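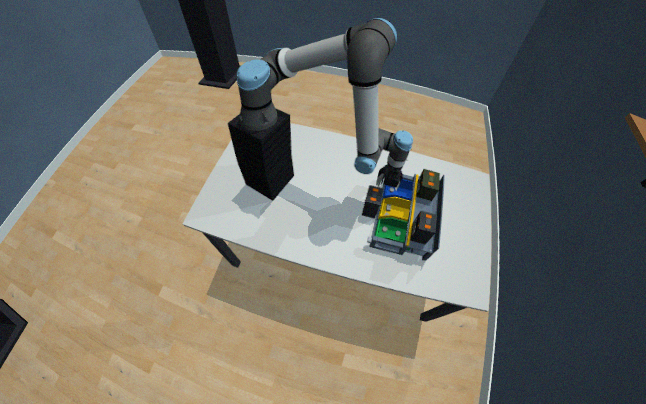
The question of whether a machine can take over the sorting of small returned goods at Lombardi has now been before this list since July, and the working group has asked me to set out where matters stand. Members will recall that the work is simple to describe. A small box is picked up and placed in the correct bin, and the same is done with the next one. In the simulated version of the task the arm stands on a pedestal on a white table and serves three bins in a line, blue, yellow and green, with the boxes kept close by. Any new employee at the Sornness site is expected to do this on the first morning.

I reply below to the message from Syahrul Yusof, which I quote in part for those who joined the list recently.

On 19th August, Syahrul Yusof wrote:

> I have read the summary from Gescombe and I am not sure what
> we are being asked to approve. The simulated runs look good.
> But our sorters do a great deal more than move boxes. They
> notice a torn label, they set aside a crushed carton, they
> clear the bench when two orders get mixed up. Has any of that
> been tested? And if the answer is no, can we please stop
> saying that the machine "does the job"?
>
> My second point concerns the household side. Skanano members
> keep asking me when an arm like this will empty a dishwasher
> or put away groceries. I would like to have something to
> tell them.

On the first point, the answer is no. The Gescombe runs covered placing only. They comprised 571 attempts in simulation, of which 26 ended with the box dropped or left in the wrong bin. Torn labels and damaged cartons were outside the scope, and no mixed orders were presented. I agree that the phrase "does the job" should be removed from the summary, and Carmela Orlandini has undertaken to correct it before the next version is sent out.

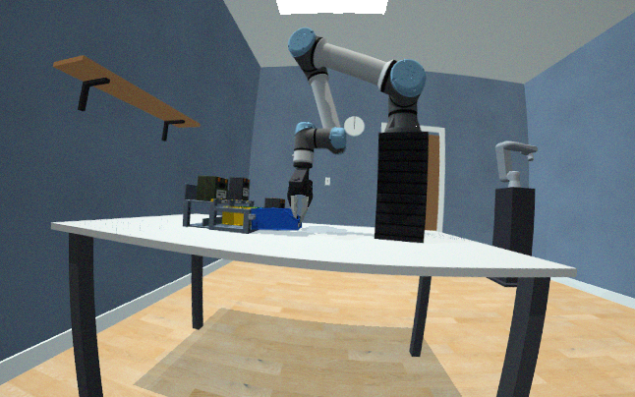

Simulated sorting task, with the gripper close to the blue bin.

The group did discuss why the failures occurred. Mirko Benedetti reviewed the logs and found that most of them came at the moment of letting go. A box released slightly high may land on the rim of a bin, and the arm then moves on to the next item with no check that the last one arrived. A person would see the mistake and put it right in a second or two. The present software has no step for this. Mirko proposes to add one, and to repeat the runs with the boxes placed at less regular angles.

There is also the matter of the room. A simulated table stays where it is put, and the light does not change during the afternoon. The benches at Sornness are moved for cleaning every evening and are seldom returned to quite the same spot. Agata Villa has offered the use of 2 benches for a physical trial, 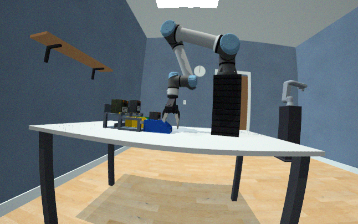 on the condition that the regular sorters are consulted first and that they may stop the trial at any time. The group considers both conditions reasonable and recommends that they be accepted.

On the household question, I would advise caution in what is said to members. Putting a known box into an open bin is a small part of putting away groceries. The kitchen adds bags, glass, wet items, closed cupboard doors and children - and none of these has been looked at under this project. It would be fair to tell members that progress on single, repeated tasks is real, and that we have no date to offer for general help in the home.

The list is therefore asked to comment on 3 items: the corrected wording of the summary, the added check after release, and the conditions for the trial at Sornness. Comments may be sent to the list or directly to Mirko. Those who wish to see the full logs should write to Carmela, as the files are too large to attach.

Adelmo Gatti
for the working group on automated handling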